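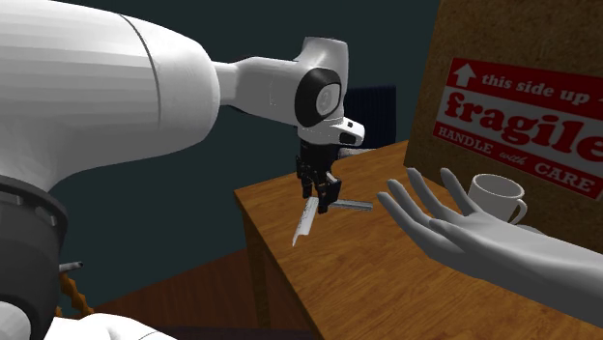 Wooden table, light grey mug and a brown shipping box.

Wunton Table Oil, 344 ml tin

We have been selling Wunton for a good long while now, and it's still the one we reach for when our own kitchen table starts looking thirsty. It's a plain, old-fashioned sort of oil made for us by the Callent workshop, with a soft low sheen and a mild smell that clears once you open a window (do open one, please!). It goes on with any clean cotton rag - an old T-shirt is perfect - and you don't need to be handy to get a nice even coat.

Wipe it on thinly, let it sit for 30 minutes, then buff off whatever the wood hasn't taken. Leave it overnight before the second coat. One tin does almost 80 square feet, so there's usually plenty left over for a bench or a shelf.

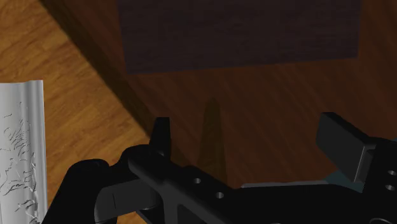
Dark reddish-brown wood next to a lighter golden-brown grain.

Wunton comes in Clear and in Bajpai, our warmer brown tint. Bajpai looks quite different from one wood to the next, so try a little underneath first and give it a day to settle.

Lay used rags out flat outdoors to dry, and never ball them up in the trash.

Item no. 995. Clear and Bajpai both in stock. Unopened tins can come back to us any time.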